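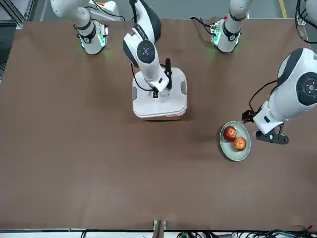

White square container with the gray side tabs, on the brown table.

Iltthorpe Community Pantry
Minutes of the Containers and Packing Meeting, October

Chair and minutes: Þórey Vigfúsdóttir
Present: 11 members. Apologies were received from the Sturwood pickup team, who sent their comments by email.

The meeting opened at 6:30 p.m. in the back room.

1. Last meeting's minutes
Approved with one correction. The shelf labels go on the short end of each shelf, not the long end. Everyone who has tried to read them sideways was very happy to have this on record!

2. Choosing one container for dry goods
This took up most of the evening and it was a great discussion. We have been packing rice, oats, lentils and pasta in whatever came through the door, and the stacks show it. Þórey put forward the white square container and people were excited about it right away. The rounded corners should make it much easier to wipe out, and a square box wastes far less shelf than the round tubs we have now -- we tried a paper layout of the middle shelf and got a whole extra column in.

There was a lively back-and-forth about lids. The Sturwood team wrote that they want something people with sore hands can manage, and several members said the same of themselves. Agreed that we try the lids at the next two packing evenings before ordering, and that at least one of the testers should be someone who has trouble with the old tubs.

A question was raised about whether the side tabs will catch when containers are pushed close together. Two people thought yes, one thought it would only matter on the narrow shelf by the door. To be tested with full containers.

Agreed in principle: one shape of container for all dry goods, subject to the trial.
Action: Þórey to bring sample containers to the next packing evening.

3. Cost and numbers
Kļaviņa Housewares has offered us 300 containers at a group price, to be delivered in one load. The full order would leave enough for both pickup points plus spares, and the money set aside for storage covers it. Jarmont Supply has not sent a quote yet. We agreed to wait for that one, but no later than the end of the month.

It was pointed out that we handed out 3,000 bags of dry goods last year. That got a round of applause, and quite right too. It also means the containers will be opened and closed a lot, so a sturdy lid is worth paying a little more for.

4. Labels
Plenty of ideas here. Agreed on a paper label on the front, with the contents in large print and the packing date underneath. Nothing to be stuck on the lid, as lids get swapped around. The painted-chalk idea was fun but it rubs off on sleeves. Colored dots for allergens were liked by all, and we will use the same colors as the allergen poster so there is only one set to learn.
Action: label design to be passed around by email before the next meeting.

5. Packing table
Members who packed this month said how much nicer it is to work on the big table. There is room to line up containers, scoop, close and label without anyone reaching across anyone else. Suggestion from the floor: keep one end clear for finished containers only. Agreed, starting with the next session.

Please wipe the table down before and after. Cloths are now on the hook by the sink.

6. Old tubs
Good ones to be washed and offered to the Sturwood garden group for seeds and bulbs. Cracked ones to go to recycling. Lids without tubs and tubs without lids: one last matching session (bring a snack, it was a good laugh last time), then out they go.

7. Any other business
The large scoop is missing again. Please look in your bags.
Next packing evening will start 15 minutes earlier so that the sample containers can be tried before the rush.

The meeting closed at 8:10 p.m.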